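Speaker notes: Two-arm pickup of flat objects, what we measured and what we would change
Fliltau workshop, 28 Nov 2024
Talk slot is 22 minutes including questions. Speaker: Ntombi Radebe. Slides prepared with Conceição Serrano.

Slide 1. Title
Name, group, thanks to the organizers. Leave the title up while people sit down. Say at the start that this is a methods talk and that the policy network is an ordinary one. The part worth their time is how we labelled the contact phase.

Slide 2. The problem
A flat book on a flat floor gives a parallel gripper very little to hold. The cover is wider than the jaws open, the edge is low, and pushing from one side slides the book away. With two arms you can push from opposite sides, or hold with one and lift with the other. Both need the arms to agree on when contact starts.
Task as we define it: books on the floor of the cell, a two-level shelf behind them, each floor book to end up lying flat on either level. Shelf may already hold books. 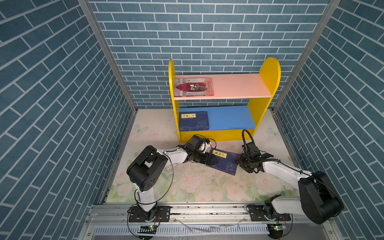 Velholm Manipulation Group, Department of Mechanical and Systems Engineering

Slide 3. Cell layout
Keep this short. Two arms on a common rail at the front, shelf at the back, patterned walls on three sides. Mention the brick print because someone always asks: the walls stay the same in every episode, so we make no claim about changes of background. Point to the floor book between the grippers, then to the two books already at the left of the shelf. Those are part of the start state and a run is marked failed if either one is knocked off.

Slide 4. Data
1,471 teleoperated episodes, all collected in October. Two operators. We held out 200 episodes for validation and did not touch them until the labelling rules were fixed. Episodes with a dropped connection were removed before the split.
Say clearly that an episode is one full attempt, from arms at rest to arms at rest. Other groups count each book as an episode, and the numbers can't be compared without converting.

Slide 5. Why the contact phase is hard to label
The arms do not reach the book at the same moment. In the raw logs, motor current rises on one side first, and the book often turns a little before the second gripper arrives. If you label contact from the first rise, the policy learns to close early. If you wait for both, it learns to hover.
Our rule, which we call Driltau labelling after the script it came from, splits the phase in three: first touch, second touch, and load. Load begins when both currents stay above threshold for a fixed window. The book's angle is recorded at second touch and used as an input from there on.
Pause here. This is the slide people photograph. 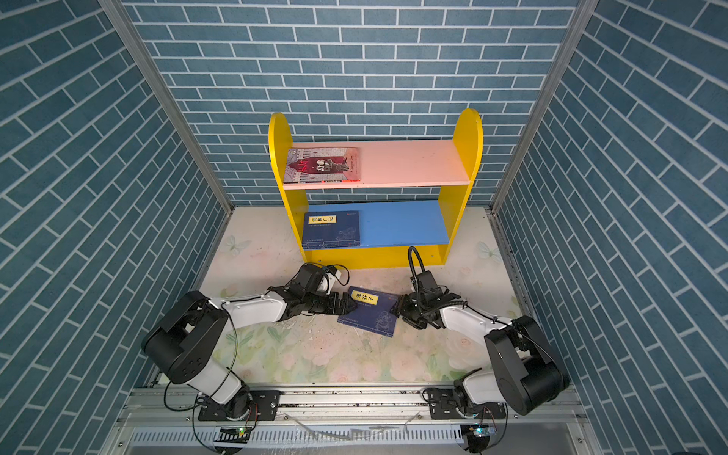
Figure 2. Grippers at opposite edges of the floor book, which lies at an angle to the shelf.

Slide 6. Book angle
The angle matters more than we expected. A book square to the shelf puts both grippers in line with the push. A tilted book puts them off line, and the two forces become a turning force. Operators correct for it without thinking and couldn't describe what they did when we asked them. The labels capture some of that correction.
If asked why we don't straighten the book first: we tried it. It adds a whole sub-task, and the straightening push fails in the same way as the pickup push.

Slide 7. Results, one book
We ran 200 trials per condition with one book on the floor. Baseline labels (first touch only) gave 79 successes. Driltau labels gave 122.
Do not read the table aloud. Say the two numbers and move on to the failures.
Most of the remaining failures come during load, when one edge rises and the other stays down. A smaller group are placement failures, where the book reaches the shelf and then catches on the side panel. Knocked shelf books were rare under both conditions.

Slide 8. Results, two books
Weaker, and we should say so. The policy has to choose which book to go for, and each arm can make its own choice. With the books well apart this is fine. When they touch, one arm sometimes goes to each, and neither book has an arm on both sides.
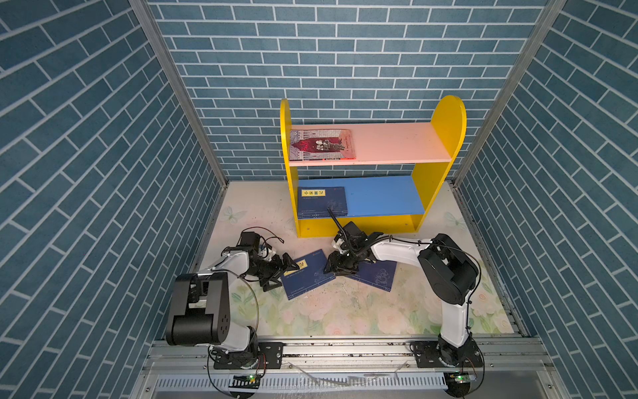
We score a split like that as a failure only if it lasts past the time limit, as the policy does sometimes recover by backing one arm off. The recovery isn't in the labels. It probably comes from operators doing the same thing during collection, but we haven't checked and shouldn't claim it.
A shared target token fixes most of the splits in simulation. On the real arms the test is not finished. No number on the slide. If pressed, say the runs are under way and offer to send them.

Slide 9. Limits
One cell, one shelf, one pair of arms. Paperbacks only, so nothing on stiff covers. Current thresholds were set by hand for these motors and will need setting again on anything else. Majimbun offered us a second cell with different grippers, and that is the next job.

Slide 10. Release
Labelling script and validation split go up first, full set after the file names are cleaned. Licence is still with the department office.

Likely questions
Why current and not a force sensor? Cost, and we wanted the labels to work on logs we already had.
Does the policy see the shelf? Yes, in every view. We did not mask it.
Could one arm do it? With a wedge or suction, yes. Different paper.
Cycle time? Not tuned. Conceição has the timing logs if someone wants to go through them at the break.

Backup slide: threshold sweep. Only show if asked. The axis label is wrong on the left plot, it should read amps.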